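Handling rules for small valuables: frequently asked questions

Who do these rules apply to?
Anyone recording sorting work with hand-held grippers under the Prena guidelines, at home or on a client's premises. Flerel and Oshima teams use the same text.

Do I need a proper workbench?
No. A bed, a table or a desk will do, as long as it is steady and you can reach all of it. A striped cover is allowed. Put the box within reach of both grippers before you start.

How far should the jaws be open on approach?
Fully open, with the pads either side of the piece. Close slowly and stop when the pads touch. 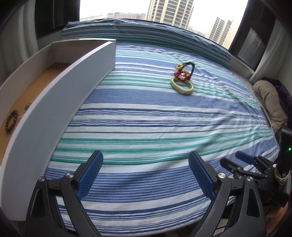

Bangles are best taken by the rim. For bead bracelets, grip two or three beads together and never the cord between them.

Can chains and rings go in one pile?
Yes, but keep fine chains apart from bangles where you can. If a chain is caught on something else, put both pieces down and free them by hand. Mark the attempt as stopped.

How long is a session?
No more than 98 minutes, with 2 breaks. The limit for one person is 800 attempts a week.

What if a piece is dropped?
Leave it where it falls until the attempt has been closed, then check it for damage. Fill in form 372 if anything is chipped or bent.

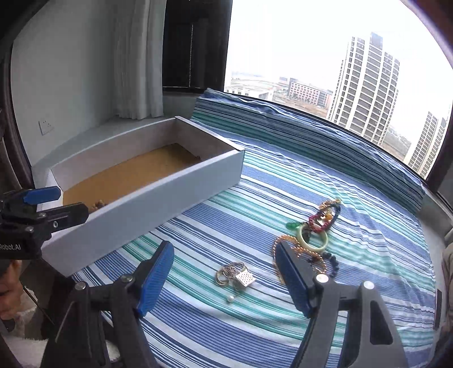 Pralletti, June 29, 2024

The following answers were added after the March review.

May other people be in the room?
Yes, if they have agreed to it in writing. Their faces must be blurred before any footage is shared.

Who checks the pieces at the end?
The owner and the operator go through the list together, and both sign it. Keep the signed list with the session notes.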